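Up past my bedtime, but I want to get the Citdale open day down while I still have it straight. The bus took 27 minutes and I was early anyway. They were showing the hand-held grippers at work in a bedroom, and I had pictured something much grander, I suppose, but oh, I did enjoy it!
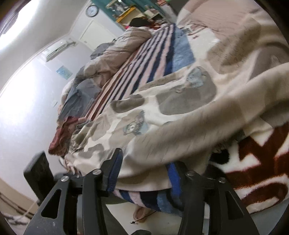 I stayed far longer than I meant to, and came away with a Rovuvard leaflet that says up to 764 household jobs, which seems a great many to me – I can't think of 99.
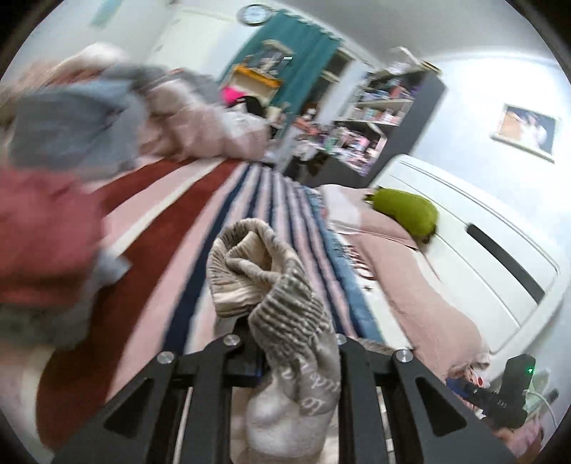

Shaikh

The sock was my favorite, all soft and fuzzy with the jaws closed on it over that striped blanket, and I thought of my own laundry basket waiting at home. Tea at 7, then feet up.

Print this entry | E-mail this entry

Comments

pirkar: Wish I'd gone with you! Is it on again in June?

mossy27: Send one to my house, please – the socks are winning.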